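From the teleoperation corner: what we learned in April

Dear readers,

In the last issue we promised to write about the simulator work, and several of you asked for it again, so this item is longer than usual. It concerns the part of our project where a person drives the robot from a desk and the robot should later repeat the task alone. The people at the Irgate workshop do this with the real arm. We in Jallia do it in simulation, with the same hand controller and the same gripper model, and then we exchange the recordings.

The plan for the spring was 2000 demonstrations of one reaching and grasping task. We are not there yet. The slow part is not the driving. One demonstration is short, and a practiced operator can make many of them before lunch. The slow part is to decide which ones are good enough to keep, and on this point we had a long discussion between the two sites.

At first we kept everything where the object was in the gripper at the end. This was a mistake. The program learned all our bad habits together with the good ones. If the operator stopped in the middle to drink coffee, the robot also wanted to stop in the middle. If the operator came too low and corrected upward, the robot came too low, and sometimes it did not correct. We had to throw away a big part of the March recordings, and I admit that many of mine were among them.

Now we have a simple rule. The operator marks the recording immediately after the run with one of 3 labels: clean, usable, or discard. Only the operator gives this label, because later it is difficult to remember what the hand wanted to do. A second person then looks at the usable ones and can move them down, but never up. It is a bit strict. In Irgate they found it too strict in the first week, and then their trained model became smoother and the complaints stopped.

We also changed the hand controller. The old one from the Wieser set has a small dead zone in the middle, and new operators push through it with a jump. In the recordings you can see this jump very clearly as a peak in the speed. The Davano grip is heavier and the cable is annoying, but the movement starts softly. For people with small hands we put a foam sleeve on it. Please bring the sleeve back to the drawer after your session, we have only two and one of them was traveling for a week in somebody's coat.

About session length: please do not drive longer than 5 blocks of 8 runs without a real pause. After this the runs become faster and worse, and the operator does not feel it. I did not believe this rule for myself until I saw my own curves.

The next question is the wrist view. Many new operators look only at the wide view of the workspace, because it is more comfortable, and they use the view between the fingers too late.

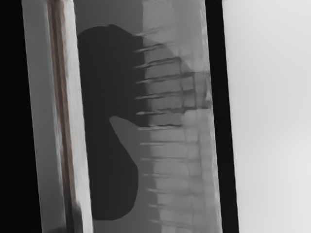 Approaching with the wrist view needs some training of the eye, and I would like every operator to practice it before recording. The simulated picture is soft, and it does not give you much color or detail for orientation. In a moment like this one you have the two fingers large at the sides, and between them a dark shape without any surface detail, next to a light ribbed structure. What helps me is to choose one edge and stay with it. I like the notch in the right side of the dark shape, at the middle height, because it is easy to find again when the rest is smeared. The horizontal lines of the ribbed part are less good for this purpose, they run out over the edge of the dark shape and the border there looks like a comb. If you lose your edge, slow down, wait until you have found it again, and then continue. A slow run can still be labeled clean. A run where you were guessing should be labeled usable at best, even when the end was nice.

We discussed if we should make the rendering sharper for the operators only, and give the softer pictures to the learning program. For the moment we leave it as it is. The person and the program should see the same thing, otherwise the person makes decisions that the program cannot understand from its own picture. Irgate has a different opinion here and will write their side in the next issue.

New operators can book the desk in Jallia in the afternoon, from two o'clock. The first session is only for practice and is not recorded. Please read the label sheet before you come, it is one page and it hangs next to the monitor.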